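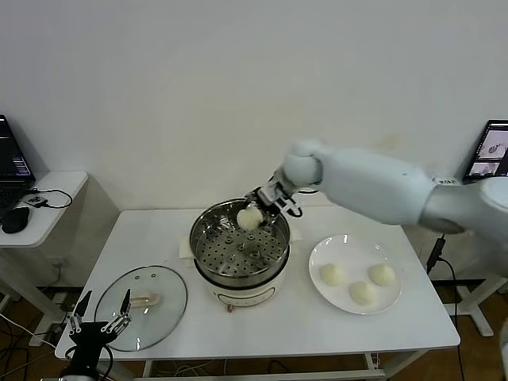
Legs up the wall is the first pose I fell in love with, and after all these years of yoga it's still the one I come back to at the end of a long day. You scoot one hip against the baseboard, swing your legs up, let your arms flop open, and then you stay put! My head, of course, has other plans for the first few minutes. It drifts off to dinner, to a pale, round bun going into a shiny steamer basket, to whether there's any soy sauce left, and I've stopped scolding it for that. I let the bun float by and go back to the feeling of my heels getting heavy.

I relearned all this at Wirnham, a retreat house up a gravel road where I spent most of September. The studio is a converted dairy with thick walls and windows set so high that, lying down, all you get is sky. There were 26 of us on the floor that first evening (mats nearly touching, someone's socks by my ear), and the teacher dimmed the lights and asked us to do absolutely nothing for a very long time. I thought I'd hate it. I was asleep inside of ten minutes.

The restorative program there is called Plasard, and it's built around four poses. Four! You hold each one long enough for the fidgets to come and go. After legs up the wall comes a side-lying twist with a bolster hugged to the chest, then a supported child's pose, then a long rest with a folded blanket under the knees. My favorite is the twist, which I'd always rushed through at home. With the bolster there to take my weight, my ribs finally had room to move, and I could feel my breath all the way around to my back.

Mornings were for walking. The trail to Zidari climbs to 2734 feet, and we went up it before breakfast, slowly, without talking, noses running in the cold. By the second week I was waking up ahead of the bell because I wanted to be out there so badly.

You can do a lot of this at home with what's in the linen closet. Two bath towels rolled together make a decent bolster, and a bed pillow is fine for the twist. If your hamstrings complain in legs up the wall, slide your hips back a few inches and let your knees bend. Skip the pose if you have glaucoma or your doctor has warned you off having your legs raised. To come out, bend your knees, roll to one side and lie there for a few breaths before you push up to sitting.

I do mine at 9 p.m. now, in the hallway, with the dog stretched out along my side and the phone in another room.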